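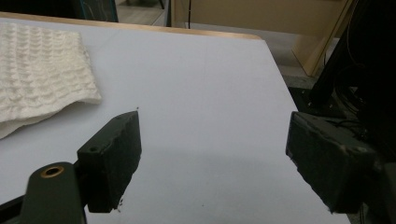 Waffle towel, left side of the white table

From: Lorena Toledo
To: Arklow house list
Date: Jan 16, 2025
Subject: Re: towels and the white table

Quick one, typing between calls. Answers to Uriel mixed in below.

> Went through the linen shelf last night. Do we still want the waffle
> towels or should they go in the Cistbridge donation bag? They take up
> a lot of room and I can't get them to fold flat.

Keep them please! They dry fast and guests like them. Don't bother with flat - fold in half, then half again, ruffly edge to the inside, stack on the left end of the table til the shelf is wiped out. The old bath sheets can go to Cistbridge, those are the ones nobody uses. Two per bedroom is plenty, the extras go in the hall closet.
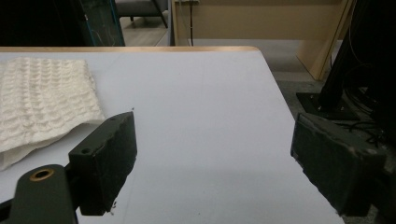
Same table, towel folded at the left, light wood edge along the far side

> Also the white table. Is it staying in there? Virnum had a smaller
> one and I could pick it up.

Staying, I think. It's wide enough to fold a full load on and the edge band is holding up fine. There are little specks on the top - damp cloth first, and if they don't budge then a bit of dish soap. No scouring pads!! We did that to the kitchen one in May and it never looked right again. Virnum quote is in the shared folder, number 1624, if anybody wants to argue for the smaller table. I don't.

> Last thing, what goes on the table when we're done? I'd like it to
> be clear by the weekend if possible.

Would love clear too. But the small stuff needs sorting first, so containers and padding go there for now, then into the closet. Please put a label on anything with a lid. I opened almost every tub in that closet looking for the clothespins.
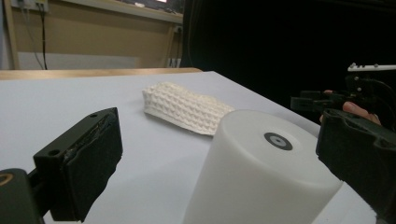 White round container and the textured foam pad, on the tabletop

The foam is good for lining the glass shelf, don't toss it. If somebody has more of the same let me know, I need 2 more peices for the bottom shelf.

Domínguez is dropping off the new hooks, will text when I know what time. Can someone be there to let them in? I can't do mornings.

Ok have to run, more later

Lorena

> Thanks all,
> Uriel Cisternas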